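Notebook, gripper cell, sim side
Feb 7, 2021
Written by Nuwan Siriwardena. Please correct me if you see a mistake.

Continued from the last page. The aim is still the same: make the simulated copy of the Trellska cell behave like the real one, so that Adaeze can test her grasp settings without taking the hardware away from Jaqueline.

First, the finger contact. On Friday I found that the collision shapes of the two fingertips were not the same size as the visible shapes. The left one was too thick. I had copied it from the old Lomell model in November and did not check it then, so this is my mistake. I made both again from the drawing and loaded them. The gripper file is now revision 11. Revision 8 must not be used any more, but I leave it in the folder until Abrehet has moved her scripts.

Second, the mug. The object comes from the Effiong set and its wall is a closed mesh, which is good, but the collision shape was one convex piece. With a convex piece the mouth of the mug is filled for the physics, even if it looks open on the screen. A fingertip can not go inside, it is pushed out. I divided the shape into small pieces and now the inside is free. The handle is still one piece. For a rim grasp this is enough.

Third, the approach. I put the mug tipped on its side in the start file and asked for a grasp over the wall, one finger inside and one outside. I stopped the simulation before the closing command, to look at the position with the wrist view.

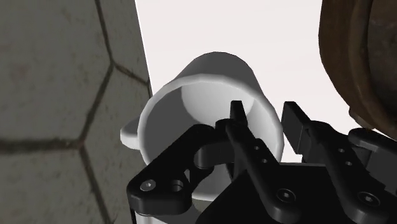
Rim grasp, rev. 11, stopped before closing. Right fingertip very close to the outside of the rim.

The position is acceptable for me, but the outside finger has less space than I want. If the mug is turned a little in the start file, I expect that this finger will touch the rim from above and the joint error will grow. I would like to move the grasp center a small distance to the outside. Dayana says we should not correct this in the sim only, because then the two cells will be different again. I agree with her. The correction must go in the tool offset, which both cells read.

Also the rim is not really round, you can see the straight segments. For contact on a flat segment it is no problem. For contact on a corner between two segments the force may jump. I will not change the mesh now. I only write it here so we remember it when the force curve looks strange.

Settings used today:
Grip force limit: 80 percent
Random seed: 937
Start file: mug tipped, no contents
Gravity on, finger friction as before

To do:
- Tool offset, together with Dayana, on both cells the same day.
- Ask Gedex for the friction value of the real finger pads. I sent one mail already and have no answer.
- Repeat the approach with the mug turned to both sides.
- Abrehet: tell me when revision 8 can be deleted.
- Screws on the real finger links: Jaqueline wants to tighten them again before the next run. Please write the torque in this notebook and not on the whiteboard.

I did not run the closing step today. Adaeze needs the computer in the evening, so I saved the state under the seed number and closed the session.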